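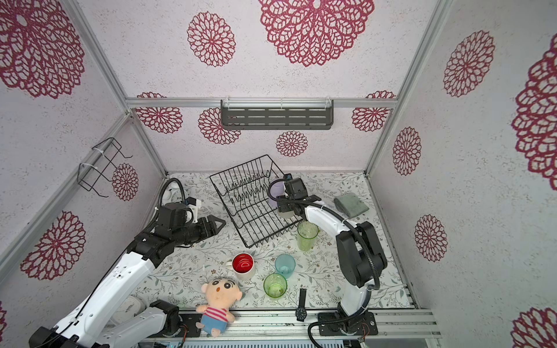
Software group meeting, October 12, 2024
Two-arm bench, Cowie room

Attendance was good, and the group from Bollau joined by phone for the first half. The minutes of the last meeting were read and accepted, with one fix: the grasp timeout is set in the planner config and not in the driver, as we had written down.

1. Dish rack task
We spent most of our time here, and happily so. The cups and mug task now has 243 recorded runs on the Oder branch, of which 49 still need their start and end points marked. Everyone agreed that the labels should say which arm moved first, and there was a long and friendly talk over whether "rack" and "place in rack" ought to be one label or two. We settled on two for now, and will look at it again once the marking is done.

2. Perception
The segmentation model still has trouble with the see-through cups, especially when one sits behind the rack wires. The mug with the red inside gives it very little bother. The suggestion was to lean more on the wrist views for the last part of the reach and let the fixed view handle the rough position. The patterned mat and walls stay as they are, and 4,000 more labeled crops will be added to the training set before the next round.

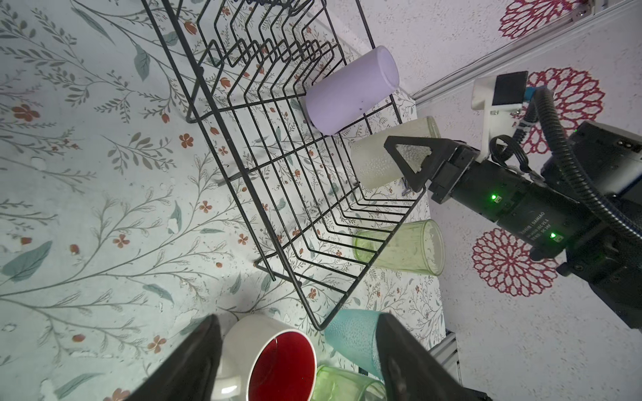
The wrist streams also came up under timing. One of them lags the joint readings by 40 milliseconds, and the Lemex logger hides this by stamping frames when they are written to disk. We would all like to see frames stamped on arrival instead. Bollau kindly offered to send over their patch.

3. Planning
The two arms can still ask for the same space over the rack, and the planner then waits far too long before one gives way. A simple priority rule will be tried first, with the shared-space check left on the whole time.

Actions
Finish marking the 49 runs.
Test the Bollau patch on a copy of the logger.
Write up the priority rule and send it around for comments.

Next meeting in November, same room, date to be sent by email.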